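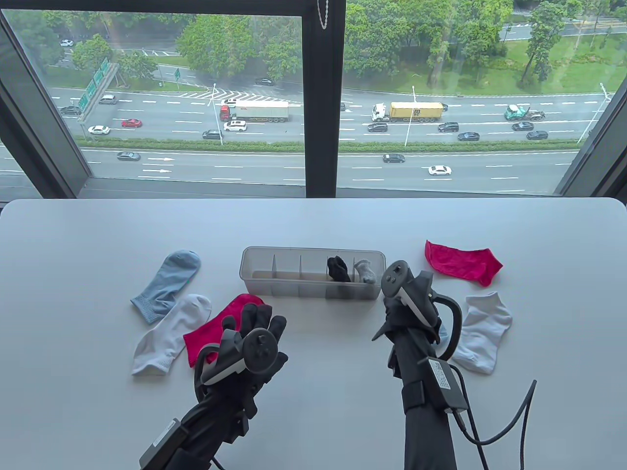 January 12, 2021

Sock sort task, window bench. Carrying on from yesterday's mess with the wrist offset. Goal for today: get one clean set of episodes through the new sync code, all the way to the training format, no hand editing.

Started with the clock problem. Hand poses come from the controllers, head video comes in on its own clock, arm units on a third. Old script lined everything up on arrival time, which was fine while the laptop was idle and garbage the moment the disk got busy. Plotted pose speed against optical flow around the hand for one long take and slid them until the peaks matched. Best shift 43 ms at the start of the take. By the end it had moved. So it's drift plus offset and a single constant will never fix it. Fitting a line now, offset and slope per session, stored in the session header. Residual looks flat after that except a bump when the recorder rolls over to a new file.

Rollover bump: the writer blocks while it closes the old file and the stamps are taken after the queue, not before. Moved the stamp to the callback. Bump gone on the two takes I tried. Need a longer one before I believe it.

Wrist offset next. The transform from controller to hand is not the same left and right, and I had been mirroring left to get right. Wrong, the left one is strapped over the back of the glove and the right one is held in the hand. Completely different mount. No idea how long the mirror has been in there, git blame says September, so everything since then has a bad right wrist. Split into two transforms, each with its own calib file. Loader now refuses to run if either is missing. It used to fall back silently to identity, which is how we got here.

Calibration routine, so I don't have to work it out again:
- hand still on the table corner mark, hold
- rotate about the wrist, slow, all three axes, do not translate
- solve for the pivot, look at the residual
- if residual is bad, tighten strap and redo, don't average

Left came out fine first go. Right took several tries because I kept moving the elbow. Cable from the forearm box pulls a little at full reach to the right too, you feel it. Should route it back along the arm with tape.

Replay after the fix: drew fingertip and wrist points back into the head view. Left sits on the glove. Right is close but swims a bit when the wrist turns over fast. Might be the timing fit, might be the pivot. Didnt chase it.

Now the bit I actually wanted to do. Segmenter for pick / carry / place / release. Rule based for now:
- pick = hand height below threshold and speed under threshold
- carry = height above, speed above
- place = hand inside the organizer region and speed drops
- release = fingers open after place

Works nicely on the left hand. Falls over when a hand hovers over a sock and then changes its mind, gets marked as pick, then a carry with nothing in it. Added a check that the sock mask under the hand has to change between start and end of the pick. Kills most of the ghosts. Also kills some good ones, when two socks overlap and the mask merges them. The pale blue and the white one do this every time they lie across each other.

Ran the whole batch. 223 picks found, 19 of them wrong by my own check of the video. Nearly all the wrong ones are overlap or the hand covering the sock it is going for. Can live with that for pretraining, not for eval.

Perception notes:
- Organizer is frosted clear plastic on a white top. Edge detector hates it. Dividers come and go with the light. Gave up finding them per image, now fitting one grid to the outer box and trusting the known spacing. Much steadier. If anyone swaps the box for another size, change box.yaml, it will not notice by itself.
- White socks on the white table: mask is poor along the heel and at the toe. Cuff ribs are what saves it.
- Red-pink socks are easy, as expected. The trouble is pairing. The tracker swaps ids between them when an arm passes over. Tried keeping ids by last position, good enough if nobody drags the sock while it's hidden.
- Light gray vs white: threshold depends on the window. Want a reference patch on the table and normalize per take.
- The window. Motion mask picks up trucks. Anything that uses flow over the full image is junk, the road is always moving. Cropping by table plane now, computed from head pose, not a fixed crop, because the head moves. This also fixes the flow peaks I used for the clock fit above, so I should rerun that fit with the crop on. TODO before touching anything else.

The Kalent exporter: still writes quaternions w-last while the Terkdale loader reads w-first. Spent far too long on this. Every pose looked plausible and was nonsense. Added an order field to the header and a test which round trips a 90 degree turn about each axis. Test fails loud on old files. Old files need the converter, it's in tools, run it on a copy.

Policy side, short. Retrained the small one on the re-synced takes only, same settings as last run, nothing else touched. Replay error on the left arm goes down, right arm hardly changes, which fits with the right pivot still being a bit off. In sim it goes to the correct compartment but comes in too low and clips the divider. I think the demos do that too, cloth just bends over the edge and a person doesn't care. Options: add a height term near the grid, or filter demos where the hand crosses a divider below the rim. Filter is easier. Try filter first.

Sabine Fuchs wants per-compartment labels as well, so the planner can ask for a free slot instead of a xy point. Agree in principle. Slot state from the grid fit is easy when the hands are out of the way: dark sock in a slot, clear yes. Light gray one, score is lower but ok. With a hand over the box it should hold the last state and it doesn't yet, it flips to empty. Put a visibility flag in there, unknown is allowed as an answer. Planner has to cope with unknown. Sabine to say what the message should look like, I will not guess it.

Disk: Devley is nearly full. Moved raw video to Fröhlich, kept poses and headers local. Paths in the index are updated. If a script complains about a missing mp4 it has the old path hardcoded, fix the script, don't copy the video back.

Next:
- rerun clock fit with table crop
- long take across a file rollover
- redo right pivot, cable taped, elbow resting on something
- reconvert everything since the mirror bug, with a list of what was converted
- divider height filter, retrain, compare against todays run
- reference patch for light
- hold last slot state under the hands

Branch is sync-fit, not merged. Two calib tests are skipped on purpose, see the comment in the file. Don't merge till the rollover take is done.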